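Two Days at the Second Passport Fair

Feb 21, 2018

The first thing they hand you at the Erkance fair is a tote bag, and the second is a form asking for your net worth. I left the form blank and kept the bag.

Erkance is where agents who sell citizenship and residency come to meet people who might buy it. It fills the ground floor of the Cosgrove conference center, and a visitor badge costs 955 dollars unless an agent invites you, in which case it costs nothing. The woman ahead of me in line had three invitations. The organizers say 3,751 people registered this year. I asked how many showed up and was told that number was still being worked out. By the second afternoon the coffee line was short enough that I had my doubts.

The sales floor

Most of the booths look alike. There is a beach or a mountain, a family in white linen, and a price list that stays in a drawer until you sit down. Stadano had the biggest stand, with a carpet so thick that people kept tripping on the edge of it. Their pitch was simple. You put money into a fund or a building, you wait a few months, and a passport arrives.

I asked the Stadano rep what happens when the building is never finished. He said the projects were government approved. I asked whether approved meant anyone would give the money back. He said that was a question for the developer. The developer was not at the fair.

To be fair to him, he did not pretend this was about sandy beaches. "It's for travel and for banks," he said, and then looked as if he wished he had left off the second part. A new passport can be used to open an account where the old one would raise questions. Everyone on the floor knows it. The brochures talk about freedom of movement.

Marriage, the other door

I had gone mainly for a session on the routes nobody advertises. Investors go through background checks, at least on paper. Spouses often face a lighter review, and in some countries a much lighter one. The speaker was Iida Pelkonen, a former consular officer who now reviews files for banks, and hers was the only talk where people put their phones away.

Her point was that a government can say, quite truthfully, that a man never bought his passport, while saying very little about how he got it. She showed a marriage file with the names blacked out. The couple shared no address and no language. It had been approved in a matter of weeks. When someone in the audience asked what the officer should have done, she said, "Called them."

A man from one of the agencies stood up to say his firm never touched marriage cases. Pelkonen asked what his firm did when a client was turned down for investment and came back a year later with a new spouse. He said they would have to look at it case by case. I wrote that down.

The people who check

Pandulska sells background checks to the agents and, it says, to a few governments. Their basic report costs 700 dollars and the deeper one costs more, but the booth would not say how much more. I asked for a sample and was given two pages, most of it about how the report was prepared. The searching itself came down to court records, a press search and a sanctions list. If your money came from tricking companies into wiring it to the wrong account, and you had never been caught, I can't see which line of that report would show it.

The agent pays for the check, too, and the agent gets a commission only if the client passes. I raised this with two people at the booth. One said they had strong internal rules. The other offered me a mint.

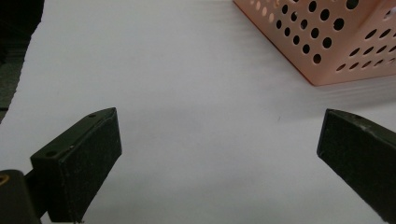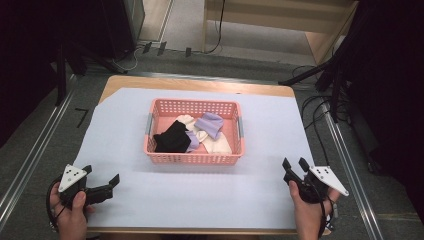 Was it worth the badge?

For the Pelkonen session, yes. For the rest, I could have read the brochures at home. The closing panel was titled "Trust and Transparency," and the moderator took questions only through an app. I sent two. Neither was read out.

There was a promise from the stage that the agents' association will publish a list of refused applicants that members can search. It is supposed to be ready in June. Joining costs a member firm 1,000 dollars a year, and nothing I heard obliges anyone to check the list before taking a client's deposit. I asked for the draft rules by email and have been told they are being finalized.

If you do go next year, get an agent to invite you, sit near the back, and ask every booth who pays for the background check.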